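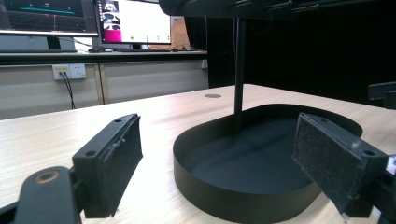

The Tray at the Bottom of Everything

Somewhere in the last few years the jewelry stand got a floor. It used to be a tree, or a ceramic hand with its fingers spread in mild alarm, and whatever fell off it landed on the dresser and then behind the dresser. Now you get a thin black pole, something across the top to hang things from, and underneath it all a long shallow tray with rounded ends and a rim.

I have come to believe the tray is the whole product. The hanging part is for the person you were when you ordered it.

I own one. I bought it in April, in a burst of self-improvement that also took in a label maker and a set of glass jars for lentils. The listing, from an outfit called Celstead, said it would hold 40 necklaces, which struck me as a personal remark. I have 4 necklaces. Three of them had by then become a single necklace of great complexity, and I had been wearing the fourth for most of a year because it was the only one that came off the hook alone.

For one evening, the stand was magnificent. I spent two hours with a sewing needle and a drop of baby oil, got the tangle apart, and hung every chain with a respectful gap on either side. The tray stayed bare. I walked past it several times on invented errands.

By the end of the week the tray held a hair tie, two earrings that had never met, a button and the key to a bicycle I sold when I lived in Brisley. The necklaces were doing fine. They were hanging up there like guests at a party who have noticed that everybody is in the kitchen.

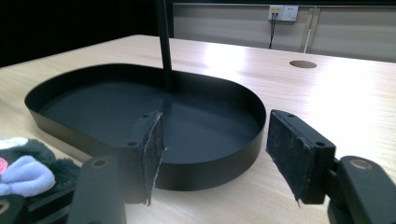
A rim does something to people. Put a ring on a bare tabletop and you have left a ring lying around. Put it down inside a little wall and you have put it away, even though the wall would barely trouble an ant. Hotels have known this for decades, and will set a tray under two tea bags and a spoon so that you feel looked after.

The shop in Haltcombe where I go to handle things I will later not buy keeps a shelf of these stands, and I spent part of an afternoon there being a nuisance. Brass ones look wonderful and show every thumbprint. White ones look clean until the first encounter with foundation. Black hides nearly everything except dust, which it displays like a museum. The grander models, such as the Ekpo, come with a lined base, and I would advise against it. Lining is where earring backs go to retire. A plain flat floor can be wiped with a damp cloth in the time it takes to feel guilty about it.

Shape matters more than I expected. A square tray has corners, and a corner will hold on to a bead for years. The long oval kind gives you nowhere to lose anything, and you can sweep a finger along the curve and collect the lot. It also sits well along the back of a dresser, where a round one sticks out and catches your sleeve.

Before buying, try the height with your longest chain. If the pendant ends up lying in the tray, it will find the hair tie and they will form an attachment. Then give the top a gentle push from the side. A tall pole on a light base is a lever, and you don't want to learn this at 6 a.m. with one arm in a sweater.

As for keeping the thing in order, I tried the system I read about online, under which the tray is emptied every night and each object returned to its home. This assumes the button has a home. My own rule is looser. When I can no longer see the bottom, I tip everything out on the bed, keep what I recognize, and put the rest in the lentil jars, which had been waiting for a purpose.

The bicycle key I put back.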